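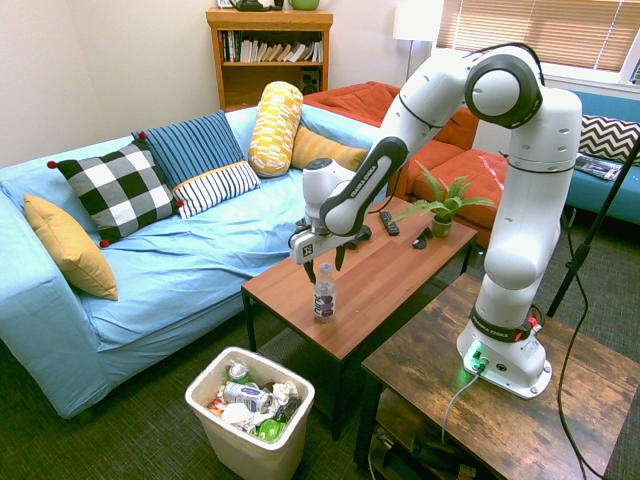

Vovier Releases Geltik 8, Planning Software for Arms That Work in Real Living Rooms

I'm Irja Lindqvist, I run the planning team at Vovier, and I get to share the fun news – Geltik 8 is out in August! It's our motion planner for arms like the Franka, and this time we went after the everyday stuff: a clear water bottle on a coffee table, a remote, a plant with leaves going everywhere.

Clear plastic is miserable for depth sensors, so Ville Honkanen rewrote how Geltik guesses at bottle shapes. We then ran 453 grasp plans on household objects, and the new release finds a path in 204 milliseconds (median, on a plain desktop).

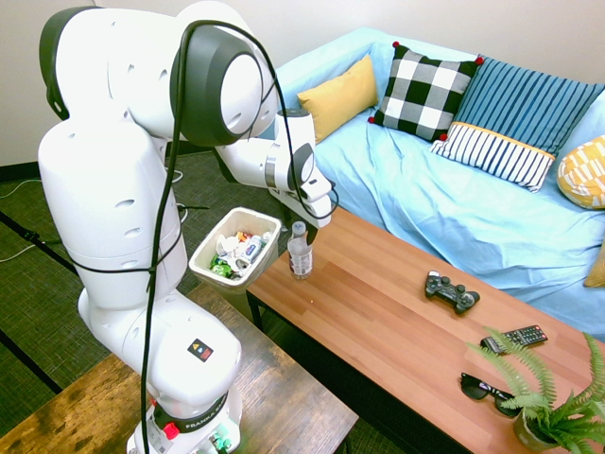 Gripper over the water bottle, with the bin alongside.

You can also replay any plan step by step now, which I've wanted for ages. Current customers get the update free, and new teams can try it for 10 weeks. Questions? Write to Marjatta Salminen at the Vovier press desk.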